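How to Sort and Store Plush Toys in a Fabric Bin

Our place in Drurville is small, the plush collection is not, and for a long time every shelf looked like a landslide. Then I worked out a system that takes one evening in June and keeps things tidy well into winter. I love doing it now!

What you need

A soft bin or basket with a wide mouth
An old pillowcase or crib sheet for lining
A clothes brush with soft bristles
A mesh wash bag
A shelf where the bin can live

Step 1. Empty everything out

Tip all the toys onto the bed and give each one a good squeeze. You're feeling for flat spots, hard lumps and seams that have started to go. Anything with an open seam goes in a mending pile and stays there until you've threaded a needle.

Step 2. Brush and wash

Fuzzy toys perk up wonderfully with a brush. Go with the pile first, then lightly against it, then with it again. Check the tag before washing. Most of mine go in the mesh bag on a cold, gentle cycle, two at a time, and dry on a rack overnight. Long-pile toys need longer, so squeeze the middle before you decide they're done.

Step 3. Group by color

You can sort by size or by animal, but color is my favorite. A whole family of blues together looks fantastic, and kids find things fast (mine shout "blue bin!" and off they go). Mix the textures within a color – shaggy next to velvety is half the fun.
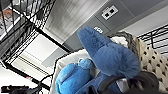 Two blues on white cloth, with polka dots alongside.

Step 4. Line and fill

Drape the pillowcase inside the bin and leave the extra fabric loose. Big toys go in first, leaning at an angle with the narrow end up, so there's something to grab. Tuck smaller ones into the gaps low down. Stop when the top toy sits just above the rim. If you have to push, start a second bin.

Step 5. Put it on the shelf

Wire shelving is great for this because air gets underneath. Keep the heaviest bin lowest and leave 3 inches or so of space overhead for little arms reaching in.

Keeping it up

Shake out the liners every 6 weeks and wash them with your towels. I rotate a few toys out at the same time – they go in a zip bag on top of the closet, and coming back out makes them exciting all over again!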